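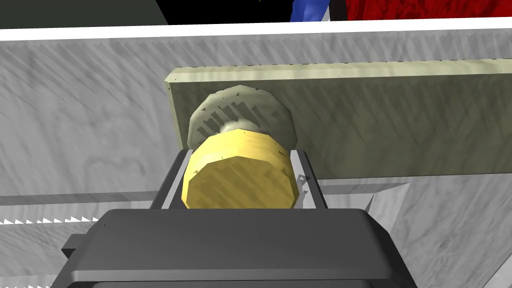 Garten & Balkon > Tomaten

Regula Hauser
Meine Wilow blüht seit Mai wie verrückt, setzt aber kaum Früchte an! Woran liegt's?

Oluf Toft
Schüttel mittags die Blütenstände, das wirkt Wunder! Meine hat 2 Meter geschafft :)

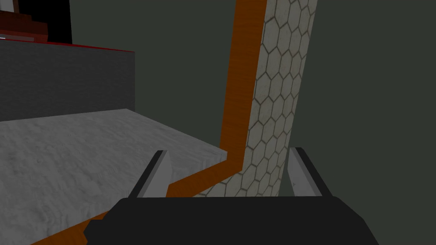
Wie oft soll ich düngen?
Alle 7 Tage schwach dosiert, am liebsten morgens. Kalibetont, sonst wächst nur Laub.

Đinh
hab die sorte auch, super lecker!! bei hitze fallen die blüten halt ab, schattier sie mal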